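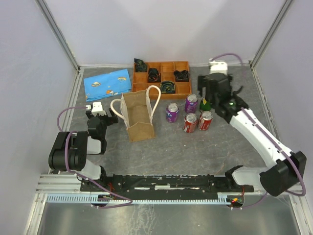 Skona Two-Arm Challenge

The Skona Two-Arm Challenge is a student robotics competition organized by the engineering school in Skona. Teams program a pair of robot arms to handle everyday objects on a shared table. The first edition was held with two teams, Clullex and Firkon, and the event has since been open to other student clubs of the region.

Task

In the packing round, each team works with drink cans and an open bag with two loop handles. The handles are considered the most difficult part, as a gripper can easily catch them on its way down. Other objects, such as a folded cloth and a wooden tray with compartments, may also stand on the table. A team loses points if it moves an object that does not belong to the task.

Scoring

A complete run gives a maximum of 1000 points. The highest result until now is 97 points below this maximum and was reached by Firkon. Clullex holds the record for the total of all rounds, with 1290 points.

Preparation

Teams prepare during the winter term and the final takes place in April. Students first guide the arms by hand control and later use these recordings for training their own software, which is called Fu in the rules of the competition.

Categories: Student robotics competitions | Robotic manipulation | Skona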